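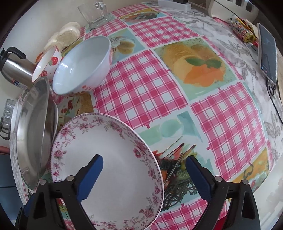 Turku, Jul 22, 2023

Rose-pattern tableware listings - readme

Quick notes on what's in the folder, more later when I have time. It's a list of secondhand plates, cups and serving dishes with rose or mixed-flower borders, typed up from old sale catalogs and shop ledgers. 226 entries right now. Goal is to match patterns to makers and get a rough sense of asking prices over the years.

Files

listings.csv - the main table, one row per lot
makers.csv - short names and the long names they go with
patterns.txt - my pattern words, with notes
old/ - the February version, don't use, kept only because Aurélien Lacroix's spreadsheet still points at it

Columns in listings.csv

lot_id - number, no meaning, gaps are fine
maker - short name, or "unmarked"
shape - dinner plate, side plate, soup, cup, saucer, platter, other
rim - wide, narrow, none
border - beaded, gilt line, scalloped, plain
flower - rose, mixed, other
center - plain or decorated
price - as printed, whole numbers, blank if not given
source - Dotell, Fatetti or Lappalainen
condition - see below, messy

Where it came from

Dotell catalogs are the bulk of it. Typed by hand from paper copies, two passes. Fatetti is the shop ledger, handwriting is bad, and prices over 2,000 should be checked against the page before you trust them (commas and periods get mixed up). Lappalainen is an estate list, only 65 rows but the cleanest part by far. Marjatta Huttunen did all of those and also fixed a lot of my spelling in the maker column. Thanks Marjatta.

Condition

Every source has its own words. Dotell says "good" for nearly everything. Fatetti says nothing unless there's a chip. I did not try to put them on one scale, the column is just what was written. Crazing gets mentioned in Lappalainen and nowhere else, so don't go counting crazed plates by source and drawing anything from it.

Known problems

- sets are listed as one row even when it's up to 8 pieces. Price is for the set. No piece count yet
- "rose" includes some things that might be peonies, the catalogs call them roses so I do too
- Flukov shows up as a maker and also as a pattern name, I only seperated these in the Dotell rows
- beaded vs. scalloped borders are a judgment call when the catalog has just a line drawing
- no currency column. Dotell and Lappalainen are the same currency, Fatetti isn't
- a few platters are in twice, same lot relisted the next season. Left in on purpose

Changes since February

Added the rim and center columns. Dropped the color column, it was half guesses. Saucers are now there own shape and not lumped in with cups. Fixed the lot ids that had letters stuck on the end.

Using it

Fine for personal research, a club newsletter, whatever. Say where you got it. The typed text is ours, the catalog pages aren't, so please don't ask for scans - can't send them. Corrections welcome, put the lot_id in the subject line and tell me which page you're looking at.

Still to do: piece counts, the Flukov mess in the other two sources, and the last box of Dotell catalogs.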